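Search the guide Go

Home | Guides | Storage | Backups | Contact

Section 3: Setting up your home backup box

Righto, this is the bit most people skip to, so if you haven't read the part on choosing drives, go back and have a squiz first. Everything below assumes you've got an old desktop tower, a keyboard you can borrow for an afternoon, and a router with a spare port. Mine lives in the laundry cupboard at our place in Wesville and I've called it Nel. You'll need to call yours something too, so have a think while the kettle's on.

Before you start

Shut the computer down, switch it off at the wall and pull the power cord out. Do it in that order. Then press the power button once with the cord out and leave the thing alone for a couple of minutes.

CAUTION: Don't ever open the power supply itself. It's a sealed box and it stays sealed, even if it rattles (if it rattles, buy another one!).

Fitting the drives

1. Lay the tower on its side on a firm table. Carpet is a rotten place for this job.

2. Take the side panel off. Older cases have thumbscrews at the back, newer ones might have a latch. Put the screws in a saucer, and please learn from me and don't use the saucer the cat eats from.

3. Touch a bare metal part of the case before you pick up any drive, and do it again whenever you've wandered off and come back.

4. Work out how your drives are held. Some cases want four screws per drive, others have plastic carriers that slide or clip in. If yours has carriers, squeeze the tabs gently and ease the carrier along. Old plastic gets brittle, so go slow.

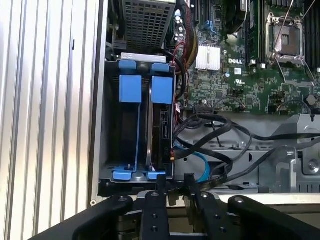 5. Plug in the data cable first, then the power cable. Both plugs are L-shaped at the drive end and only go on one way. If you're pushing hard, it's upside down.

6. Write the name of each drive on a bit of masking tape and stick it somewhere you'll see it later. I use "big" and "little" and I've never regretted it.

NOTE: Leave the side panel off until you've started the machine once and it can see every drive. I've screwed that panel back on too early more times than I'd like to admit.

Installing Brurska

Brurska is the backup software I use for the rest of this guide. It's free, it's plain, and it runs happily on a machine that struggles with anything modern.

7. Put the installer on a USB stick, pop it in the back of the tower and start it up. Pick the stick from the boot menu.

8. When it asks for a system drive, choose the small one. You want at least 80 GB here.

CAUTION: Whatever drive you choose gets wiped. All of it, straight away, no second chance. Check your masking tape!

9. Give the box its name, set a password you'll remember, and let it restart. Take the stick out when the screen goes black.

10. Under Folders, make one for each person in the house and set a limit. I give everyone 200 GB, which has been heaps so far, though my teenager is having a red hot go at filling hers with videos.

Getting it on the network

11. Run a cable from the tower to the router. Wi-Fi will do in a pinch, but the first backup will take forever.

12. If you've got a Zusier router like ours, open its settings page and reserve an address for the box. Otherwise it can change after a blackout and all your laptops will sulk.

13. On each laptop, add the box by name and choose a time. Ours run at 2 in the morning, and there's a bigger check every Wednesday.

NOTE: Laptops have to be plugged in and awake for the night run. Mbali Shabalala wrote in after the last version of this guide to say hers kept nodding off, and the fix was in the power settings, under the option for when the lid is closed.

14. Once the first backup has finished, restore one file. Any file will do, a recipe or a holiday snap. Open it and make sure it's the one you wanted before you tick this section off.

Next: Section 4, Keeping a copy at someone else's place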